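Growing yarrow from seed

Yarrow asks for very little and resents getting more. A packet of 2000 seeds from Treden will cover a large bed, or one sneeze. Empty it into something shallow before you start.
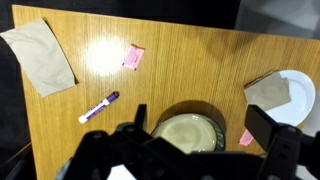

Step 1: Sow in August

Press the seed on to damp compost and leave it uncovered. It needs light. Keep it at 15 degrees and stop lifting the lid to check.

Step 2: Plant out

Move the seedlings once they have a proper tuft of leaves. Full sun, poor soil, no feed. Rich soil gives you tall stems that lie down in July.

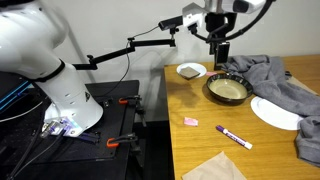

Nyarko writes that hers lay down anyway, in pure gravel, and that a haircut in late May cured it the following year.

Fine. Cut by half, then, before the buds show.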